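**Letay Tufa** · 2018-07-02

**1/** OK I have to talk about house slides because I'm slightly obsessed now. I grew up in a shoes-off house, then spent years walking around in socks and wondering why my heels hurt by dinner. Why did I wait so long?!

**2/** Rochelle Mudgway got me started. I stayed with her last October and she just handed me a pair at the door, no discussion. Two days later I didn't want to give them back (I did give them back, Rochelle, you can stop asking).

**3/** Mine are the squishy molded kind, one wide strap, thick sole, pale blue. You step in, you step out, done. No bending down with grocery bags hanging off both arms!

**4/** And they wash so easily. Warm water, dish soap, an old toothbrush for the ridges in the footbed, then stand them up in the tub to drip. 5 minutes and they look new again.

**5/** One tip from Saulius Jaunzems, who has had his for years: keep them out of a hot car. He left a pair on the back seat one summer and they came out a full size smaller. I would have cried.

**6/** The color is my favorite part. Light blue on the brown floorboards makes me so happy, especially when the sun gets in on that side of the room.

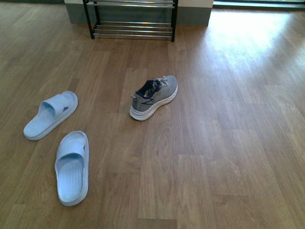
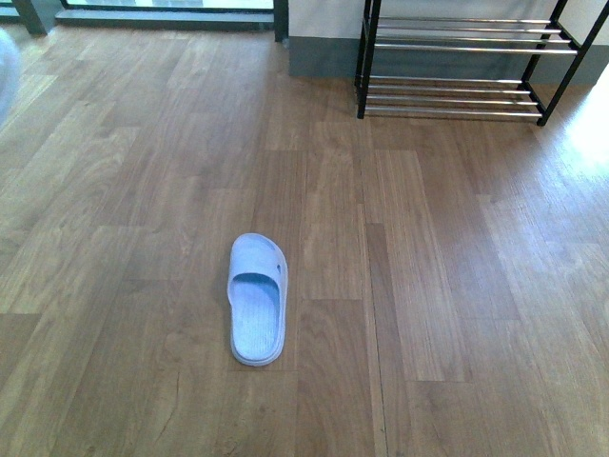

## 7/ Stuff people asked me

- **Sizing?** I went one up so there's room for thick socks. Very glad I did.
- **Outside?** Mail and trash only, then I wipe the soles on the mat.
- **Loud on the floor?** Nope! Way quieter than my old clogs, and my downstairs neighbor noticed too.
- **Would I get another color?** Dalia Raudsepp has yellow ones and yes, I'm thinking about it a lot.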